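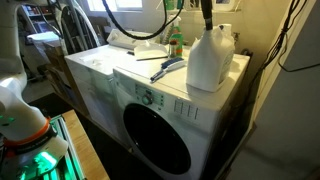

Keg deposits not adding up, small taproom, need help before month end. We run a 78 seat place in Herkham, everything self distributed until January when we signed with Gramari for the outlying accounts. Since then the shells are a mess. We fill, they pick up, they're supposed to return empties every two weeks and credit us for the deposits they collected. What comes back is never what went out. The bar towels and keg logs all live in the laundry nook behind the cold room, clipboard used to sit by the big white jug on top of the front loader, and half the sheets are unreadable. So the paper trail from our end is not great, I know. By my last tally we own 260 half barrels and I can't put my hands on a good chunk of them. Gramari says they returned everything they have. Their driver signs for a number, our guy signs for a number, the numbers dont match and everyone shrugs. Not ready to pay for tracking tags on every keg, we can't swing it this year. What are people doing that is cheap and holds up when you have to argue with a distributor? Also is it normal for them to mix our empties with other breweries' and just bring back whatever's the right size? Got two last week with someone else's name on the collar.

Posted by hopyard_ledger
Saturday, April 26, 2025
Filed under: Packaging and Distribution

2 answers

cellarside
Yes it's normal, no you shouldn't accept it. Send the wrong shells back on the same truck, write it on the slip before the driver leaves. If you keep them you've basically agreed to a swap and good luck getting yours.

Cheap version of tracking, what we did in Jundcombe before we had any money:

Number every shell. Paint pen on the top chime plus a stamped number if you can borrow a set. Paint pen alone goes away in the keg washer after a while, so redo it when it gets faint. Don't put it on the sidewall, it rubs off in the truck.

One spreadsheet, one row per keg. Columns for number, beer, fill date, out date, where it went, back date. That's it. We tried adding more columns and people quit filling it in.

Whoever loads the truck reads the numbers off and somebody else writes them down. Driver signs the list with the numbers on it, not a total. This is the part that matters. A total is an argument, a list of numbers is a list. Same thing coming back in.

Sort by out date once a week, anything gone longer than 60 days gets an email to the distributor with the actual keg numbers in it. First couple of months you'll get ignored. Then they start finding them, in our case a bunch were in the walk-in of a bar that had closed.

As for the ones already missing, you probably won't get them all. Go look at your contract for the reconciliation clause. Most have some kind of yearly count where they pay for the shortage at a set price per shell. If yours doesn't have that ask for it at renewal. And check if the deposit they charge is anywhere near what a new shell costs you, ours wasnt, so a lost keg was cheap for everybody except us.

Also do a full physical count before you start. Everything, including the dented ones out back and whatever is at the contract canner. You need a starting number you beleive or the rest is pointless.

tapline_khan
We lease ours from Khan so its not my problem mostly, they bill us per fill and chase the lost ones. Costs more per keg but no big purchase up front. Might be worth a quote for just the Gramari accounts and keep your own shells for the taproom and local stuff you deliver yourself. Then nothing you own goes on their truck.

Downside, you have to report every fill and every shipment or they charge you like you still have it. So you end up doing the paperwork anyway lol. And read the part about minimum volume.

Check with your accountant on the deposits too. We were booking them as income for a whole year, which was wrong, it's money you owe back. Cleaning that up was no fun.

Comment from hopyard_ledger
Thanks both. Did a count this morning, worse than I thought. Contract does have a yearly reconciliation, on page 9, with no price filled in. Just a blank line. Calling them Monday. Ordering paint pens now. @cellarside what color shows up best on stainless once it's been frosty, we have black and it kind of disappears

Comment from cellarside
Yellow. Get the oil based kind and wipe the spot with alcohol first, let it dry overnight if you can spare the keg.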